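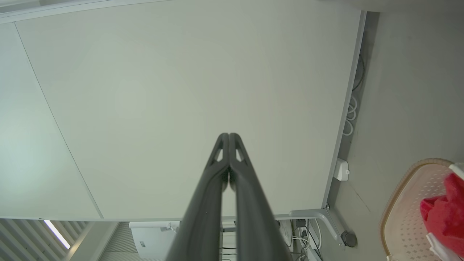 Wrist view, gripper fingers nearly closed, pale panel behind

petek-seedlings

Germination and height log for indoor conifer seedlings, mostly larch and spruce. Kept by Zorica Bošković at Brestitz, cleanup by Milan Van Wijk.

What's in it
317 rows, one per pot. 40 pots have no height, tag fell out or unreadable.
Columns: pot_id, species, sown, sprouted, height_cm, notes

Known problems
sown is month only before April
tray 37 was entered twice, use the second one
notes are free text, spelling is what it is

Todo
split spruce by seed lot
soil mix colum (Zorica has it on paper)
merge the Hivby sheet, diferent units, don't use yet

Ask Milan before renaming columns, the plot script breaks.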